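# Troton mini die cutter -- quick review

7 May 2026. Typing this between batches of birthday cards so excuse the rush.
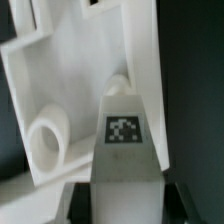
Is it worth getting if you already own a big machine? For small tags and sentiments, I'd say so -- for full card fronts, stick with what you've got.

Had mine since January. Used it most evenings. Mainly with the Dorau floral dies (the set of 7) and a few odd alphabet ones from my stash.

Good bits first. Turns smoothly, even on glitter card. Folds up small enough for my craft drawer. Suction foot grips properly, my old one used to wander all over the table. Cuts the fiddly stems on the Dorau poppies in one pass, which my big machine never managed without a shim.

Not so good. The plates warp fast. Mine were bananas after 400 or so passes

-- scrap that, 400 exactly, I keep a tally on the lid for the plates. Flip them every time and they last longer. Spares come in packs of 5 and the postage is silly.

Also the instructions!! Tiny print, and the sandwich diagram for embossing is teh wrong way round. Top plate goes on last. Ruined a lovely sheet of Issahaku pearl card finding that out.

Thick stuff: two layers of 300gsm no chance. One layer fine. Felt is ok if you go slow. Didnt try cork.

Embossing folders work but only the small ones, and the pattern comes out a bit faint at the edges. Spritz the card first, helps loads.

Would I buy again -- yes, on offer. Full price I'd want better plates. Poppy card tutorial going up next, need to find my green ink first.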